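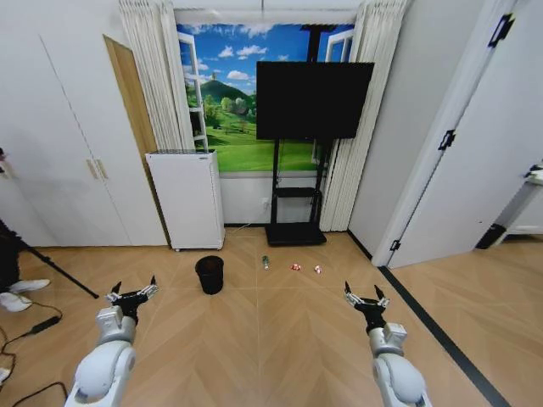 Lodora room, both grippers open, with the wastebasket, the bottle and the wrappers on the floor.

Lodora floor-tidy set: cell notes and data card

Maintained by Antigoni Giannakopoulos, Diltovis
Last revised 8 August 2018

What this covers

Lodora is the two-arm cell we use for floor pickup. The folder holds 3104 episodes plus the logs that go with them. Most of this file is about how the cell is set up and kept running, as that is what people write to ask about. The field list is at the end.

Tasks

Litter is placed on the floor in front of the robot, near a wastebasket. The robot picks up the pieces and puts them in. A second group of episodes is bag handling: take hold of a bag at the gathered end and lift it clear. The task name is in each episode's metadata. Do not guess it from the objects, because bags and bottles turn up in both groups.

Room setup

The room is furnished like a home and we leave it that way. The television on the rolling stand stays in front of the window mural and is off while recording. Wardrobe doors are shut. The door to the next room may be open or closed, and the log says which.

1. Bring the base to its mark and lock it.
2. Run any cables along the floor, clear of where the arms swing.
3. Open both grippers and hold them over the floor for the start pose.
4. Put out the bin first, then the litter. Use the placement sheet for the session.
5. Record one short check clip from every camera and look at it before going on.

Step 5 gets skipped more than any other. Episodes where one wrist stream is missing almost all come from sessions with no check clip.

Gripper care

The linkage arms on top of the gripper housing are held by hex-socket bolts, and these are the first thing to look at when a grasp starts to drift. Do the check with the arm parked and power off at the main switch. Put the key in each bolt and feel for movement. If it turns with light pressure, take it out, clean the threads, add one drop of threadlocker and refit. Leave it 20 minutes before closing the gripper.

Then move each linkage arm by hand. The left and right pairs should feel the same. Side play on one pair and none on the other means a worn pivot, and the whole pair gets changed. We tried replacing single arms for a while and the grip was never even afterward.

Bag work needs more attention than bottles or wrappers. Thin plastic can work its way down between the arm pairs and hold there after the fingers open.

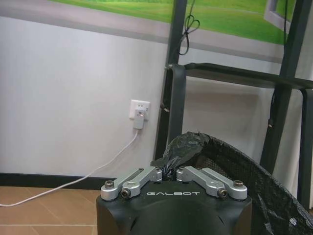
If a bag stays caught, stop the episode and mark it "snag". Do not drive the gripper open and shut to shake it loose. Park the arm, switch off, and pull the plastic out by hand toward the fingertips. Look into the gap with a flashlight afterward for torn strips. Mesh is worse, as one strand around a pivot is enough to change the closing force - cut it and pull both ends out separately.

Wipe the fingertip pads at the end of each session with a damp cloth. No solvent. Drink residue from bottles leaves a film that shows up as slipping the next morning.

Service intervals

Bolt check: every 35 episodes, or after any snag
Linkage pair inspection: every session with bag handling
Wrist camera lens: start of session, dry cloth
Full calibration of both wrists: after any part is removed, and at the start of each month

A full calibration takes 45 minutes if the target board is already out. The board is kept flat in the Jaramillo case, with the spare keys. Please do not lean it against the wall, it bends.

Known problems

Wrist view. The gripper housing covers the bottom center of the wrist image. The object being held can hide behind it, mostly with small wrappers. We do not crop or mask this.

Mural. The painted window and landscape are picked up by some depth methods as an opening. Treat that wall as flat.

People. Operators sometimes stand at the side of the room and their shoes or legs get into the head view. These episodes are kept and carry the tag "person_edge".

Clock offset. Sessions before the Nukmont controller was installed have head and wrist clocks that do not agree. Use the column "t_aligned" for these and ignore "t_raw".

Fields

episode_id: integer
task: floor_tidy or bag
door: open or closed
tags: list, may be empty
snag: true or false
last_bolt_check: episode_id of the most recent check
t_raw, t_aligned: seconds
note: free text from the operator, not cleaned up

Still to do

Episodes with "snag" set have no end label yet. The next update is planned for September and will add them, together with a corrected placement sheet for the bag sessions. Send errors to Antigoni with the episode_id in the subject line.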